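The Small Bedroom and the Things We Drop in It

In Gusumville the new apartments are not big, and the bedroom is often the only room where one can close the door. So people put a sofa next to the bed, and they live there. They read, eat, sleep. By the end of April I had visited 9 such rooms for this magazine, and in each one I looked first at the floor.

A carpet in beige is forgiving with dust, but it hides nothing bigger. A snack wrapper or a paper bag on it can be seen from the door.

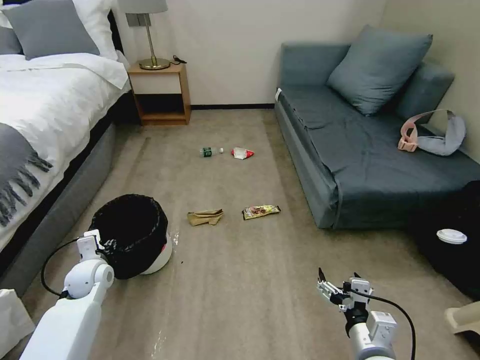

My own habit is to keep the bin near the bed and to line it with a black bag, folded well over the rim so that it does not slip inside. Bittencourt, the shop on the main street, sells bags in rolls of 5, and I find them strong enough for paper and wrappers. Bottles I prefer to carry to the kitchen, as they fill a small bin very quickly.

The bed asks for less work than one thinks. A white duvet needs only to be pulled straight, and with gray pillows beside white ones the eye accepts a little disorder. A nightstand with a drawer is a great help in the evening. I would leave the shelf under it free, or give it one book.

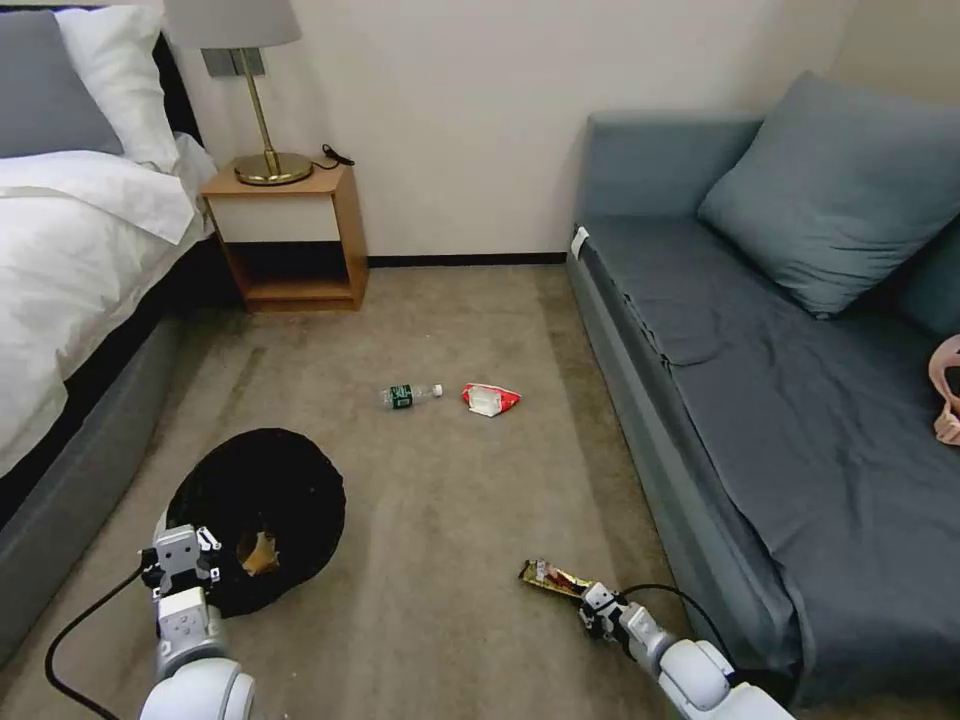
Lamps are a matter of taste. I like a pale shade on a brass-colored stem, because the light is soft on a plain wall. Other readers will want something brighter for reading, and then it is better to put a second lamp by the sofa.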